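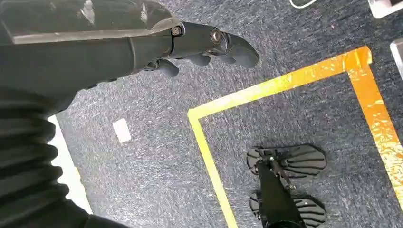

Moving House With a Cat: Your Questions

Filed under: Home & Family, Pets

I've moved twice with the same grumpy tabby, Deten, and each time I wrote about it my inbox filled up. These are the questions I get most.

Should I tell my vet I'm moving?

Yes, and do it early. Mine, Petronella Mabaso, printed off the full vaccination history so I could hand it straight to the new practice in Moswood. Update the microchip details as well! I forgot the first time and only remembered weeks later, in the bath.

Where does the cat go on moving day?

Ours went in the bathroom with her bed, litter tray and water, and a big sign on the door. If you've got a friend she already likes, their spare room is even better. A cattery works too, but book it as soon as you have a date (summer fills up fast, and July was hopeless when I tried).

How do the kids fit into all this?

Give them a job. My two packed a "cat box" with her bowls, her brush and an unwashed blanket, and they were so proud of it that they wouldn't let the movers touch it.

How long should she stay indoors?

I'd say at least 2 weeks, longer if she's nervous. Deten spent the first few days behind the washing machine and I left her to it, with food nearby and the radio on low.

My cat has stopped eating. Is that normal?

A bit of fussiness is common, but if she's had nothing for a whole day, ring the vet. Please don't wait and see on that one.

Can I let her choose her own room?

You can try! I set up a lovely corner in the study and she picked the airing cupboard.

Related
Talking to Children About a New School
Rabbits or Guinea Pigs for a Small Flat?
Baby Gates and Big Dogs
Renting With Pets: What to Ask First

Last updated: July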